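Hilo sobre almohadillas de sutura, que me lo habéis pedido varias veces y siempre contesto a medias por privado.

Llevo dos años practicando casi a diario y por mi mesa han pasado unas cuantas. Las que compré yo, las que me prestaron y una que heredé con más agujeros que silicona. Voy a contar lo que me ha servido.

Primero, el material. La silicona de estas almohadillas no es piel. Se parece lo bastante para aprender a entrar con la aguja, a girar la muñeca y a repartir las distancias. Para aprender tensión es peor, porque perdona mucho y luego el tejido real no perdona.

Hay almohadillas de una sola capa y de varias. Las de varias intentan imitar piel, grasa y músculo. Si empiezas, compra una de varias capas con malla dentro. La malla evita que el hilo corte la silicona cuando aprietas el nudo.

Mi primera fue una Purnilov sin malla. A la tercera tarde ya se rajaban los bordes cada vez que tensaba un poco. Aguantó el mes de junio y la tiré.

La segunda fue una Novmont y todavía la tengo. Está llena de marcas, pero para nudos sirve igual.

Sobre las heridas que vienen ya cortadas: mirad la forma antes de comprar. Suelen traer varias rectas, alguna curva y alguna irregular. Las rectas se gastan enseguida porque son las que usa todo el mundo. Si la almohadilla trae sitio libre, podéis abrir cortes nuevos con bisturí cuando se acaben.

No cortéis muy cerca del borde. La silicona ahí cede y la herida se abre sola en cuanto pasas el primer punto.

Siguiente cosa: que no se mueva. Mucha gente practica con la almohadilla suelta encima de la mesa y la va persiguiendo. Yo pongo debajo un trozo de alfombrilla antideslizante de cajón de cocina. Kristine Villanueva usa una tabla con dos pinzas y le va bien. Si la doblas un poco sobre una toalla enrollada, la herida se abre y cuesta más aproximar los bordes, así que dejadlo para cuando lo plano os aburra.

Hilo. Para empezar, negro, trenzado, seda o similar. Se ve bien sobre la silicona clara y el nudo se queda donde lo dejas. El monofilamento de nailon tiene memoria, se riza y se afloja si no haces bien las lazadas. Hay que aprender con los dos, pero en ese orden.

Compré una caja de hilo caducado marca Wiltari para prácticas y no he notado diferencia con el otro. Caducado para practicar, se entiende. Guardadlo separado y con una etiqueta bien grande.

El nudo. Doble lazada, luego simple en sentido contrario, luego otra simple en sentido contrario. Si no cambiáis el sentido, se escurre. Mi error durante meses fue tirar hacia arriba al cerrar. Se tira en horizontal, pegado a la almohadilla, y el nudo baja plano.

Y el nudo se deja a un lado de la herida, nunca encima. Todos al mismo lado. Parece una manía estética hasta que te toca retirar los puntos.

Ejercicio que hago siempre para calentar: 8 puntos simples en una herida recta, sin prisa, misma distancia entre ellos y mismo margen a cada lado. Cuando acabo, los corto y repito en la siguiente. No cronometro. Cuando cronometraba me salían torcidos.

Nele Buschmann me recomendó apuntar los nudos en una libreta y poner una meta. Puse 500. Al llegar a 200 ya no miraba la mano izquierda, y para mí ese fue el cambio más grande. Los otros 300 los hice casi todos viendo series.

Instrumental. Un portaagujas que cierre bien y unas pinzas con dientes. El set que viene de regalo con las almohadillas suele ser flojo y la aguja gira dentro del portaagujas. Yo cambié el mío por un Lennox de segunda mano. Si solo vais a gastar en una cosa, que sea el portaagujas.

La aguja se coge a dos tercios de la punta, nunca por la punta. Si la coges por ahí, la doblas y pierdes filo. Y entra perpendicular. En silicona se nota mucho, porque si entras inclinado arrastras la superficie y el borde queda metido hacia dentro.

Limpieza. Agua tibia y un poco de jabón, se seca con papel y se espolvorea con polvos de talco. Sin talco coge pelusa de todas partes. No uséis alcohol a menudo, a la mía la dejó pegajosa.

Guardadla plana. La Novmont estuvo un verano doblada en una mochila y se quedó con una curva que ya no se va.

No la pongáis encima de papel impreso. La tinta pasa a la silicona y no sale. Tengo media página de apuntes de anatomía en el reverso, del revés.

Me preguntaba Rajkumari Mittal si vale la pena hacerse una casera. Se puede, con silicona de moldes, una bandeja y media de nailon entre capa y capa. A mí me salió más cara que la comprada y con burbujas. Si ya tenéis el material en casa, adelante.

También vale un pie de cerdo o una pechuga con piel. Para el tacto son mucho mejores. El problema es el olor, la nevera compartida y que no lo puedes dejar a medias hasta el domingo.

Cuándo jubilarla: cuando la aguja entra sola por agujeros viejos. Ahí ya no estás eligiendo tú el punto de entrada. Los arañazos de la superficie no importan, a mí no me han estorbado nunca.

Las viejas no las tiréis enteras. Yo las corto en tiras y las uso para practicar intradérmica en los bordes limpios, o se las paso a alguien que empieza. Una se la quedó Duangjai Phromma y sigue dándole.

Agujas usadas, a un bote rígido con tapa. Aunque sean de práctica. Un pinchazo en casa duele igual y las encuentras siempre descalzo. 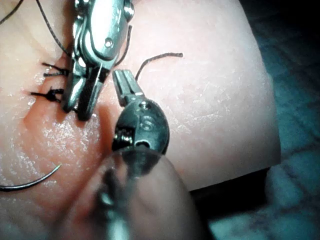 Me queda por contar el punto colchonero, vertical y horizontal, pero eso necesita su propio hilo. Lo escribo esta semana si me da tiempo.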